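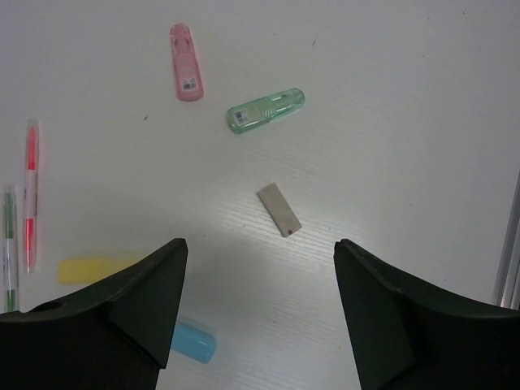 Me apunté al torneo de sudokus de Ulville por culpa de la lluvia. Llevaba todo octubre encerrada en casa, había terminado el cuaderno gordo (133 rejillas, y las últimas con lágrimas) y vi el cartel en la panadería: premio de 2000 coronas y cena incluida. ¡Cena incluida! Yo por una cena hago lo que sea.

El tren se paró media hora en Idomthorpe, así que llegué corriendo, con el abrigo mal abrochado y sin lápiz. Me prestaron uno en la entrada, mordido por el otro extremo. La sala olía a café recalentado y a jersey mojado. Éramos muchos más de los que yo esperaba, y todos parecían profesionales, con sus gomas en fila y sus tapones para los oídos.

La primera ronda la pasé bien - un poco por suerte, lo confieso, porque adiviné un siete. En la segunda tocaba el sudoku Bralska, que yo no había visto en mi vida: las casillas grises tienen que sumar 100 entre todas y además no puedes repetir cifra en las diagonales. Doce minutos.
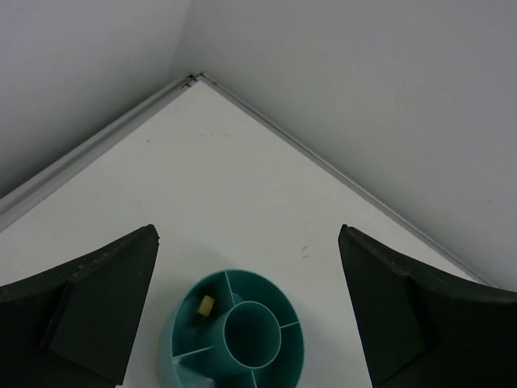 Me atasqué en la esquina de abajo, claro. Tenía un tres y un ocho que se peleaban por la misma casilla y ninguno quería ceder. Cuando me bloqueo necesito mirar otra cosa, cualquiera, y me acordé de un cacharro redondo de plástico, verde azulado, con un cilindro pequeño y hueco metido dentro de una pared circular. Un círculo dentro de otro. Y pensé: ¿y si dejo en paz el borde y empiezo por el centro? Borré media rejilla (el señor de al lado me miró como si hubiera prendido fuego al mantel) y puse un cinco en el medio.

El resto cayó solo. Bueno, casi. Cuando sonó la campana me faltaba una casilla gris, sumé a toda prisa y me salió noventa y seis. Escribí un cuatro y solté el lápiz.

Quedé tercera. Las coronas se las llevó una chica del club Hong que ni siquiera se había quitado la bufanda. A mí me dieron otro cuaderno gordo, y lo empecé en el tren de vuelta, con el estómago lleno de estofado.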